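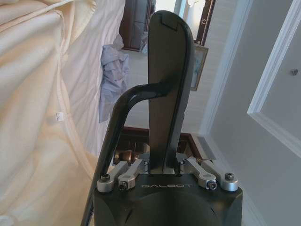

20th October, day one of the big sort-out

So I've been putting off the back closet since February, which is when I moved the last of the Zisau boxes in there and shut the door on them. Every time I needed wrapping paper or a spare bulb I'd open it, grab whatever was closest and shut it again fast. You can guess how well that went!

I gave myself 60 minutes. I had a drink, a radio, a roll of trash bags and a plan, and the plan lasted until I opened the first box and found old birthday cards. Do not start with paper. I sat on the floor reading them until the radio had gone through two news bulletins, and then I had to give myself another 60 minutes (and, okay, another one after that).

Once I got going it was pretty satisfying. Towels first. I kept the big ones, and the scratchy ones are going to the animal shelter. Then bedding, where I found 14 pillowcases and no matching sheets for most of them. I don't even like the green ones. They're gone. The good quilt went on the top shelf inside an old duvet cover, a trick I picked up from my aunt, and it does keep the dust off.

I'd ordered a set of bins from Drastero, the kind with the clip-on lids, and I love the bins but the lids are a pain. You have to press all four corners or they pop up again while you're reaching for the next one. I ended up leaving the lids off the two I use most (batteries and bulbs in one, gift wrap and ribbon in the other). I had a $20 coupon, so I'm not going to complain too much.

What's left is the cable box. I have no idea what half of it charges. I'm going to label what I can and put the rest in the garage until spring, and if I haven't gone looking for any of it by then it can go to the recycling place on Appiah Road.

Tomorrow I'm doing the floor of the closet, meaning shoes, the vacuum attachments and a tent I'd completely forgotten I owned. If anybody has a good way to store a tent that won't go back in its own bag, leave me a comment, please!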